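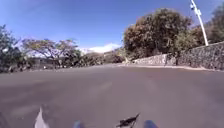
Ohemaa Lamptey wrote to ask why I keep calling it a braking fault when the brakes did what they were told. She has a point. They did. The stop command reached them late.

We had the Plorer out on the road stretch again in April, the bend with the stone wall on the right. It was supposed to slow down before the curve and hold its lane. It held its lane fine. It did not slow down. Dela hit the handheld stop, and the robot kept rolling for 5 meters before the wheels locked.

The log showed the cause once I got it home. The stop message was sitting in the same queue as the map updates. On the test lot the queue is almost empty, so the delay is 200 milliseconds and you never notice. On the road, with trees and a long wall to map, it was 2000.

Tetteh wanted to lower the map rate and go back out the same afternoon. I said no. A lower rate makes the queue shorter, but the stop would still be waiting in line behind something.

The stop now has its own wire to the motor controller, with no software in between. The handheld remote still goes through the radio, so Kwaku is adding a timeout that cuts power if the signal drops. Until that is in, we run at walking pace with one person beside the robot and one past the bend watching for cars.

I still have to redo the slowdown before the curve. That one is a separate bug.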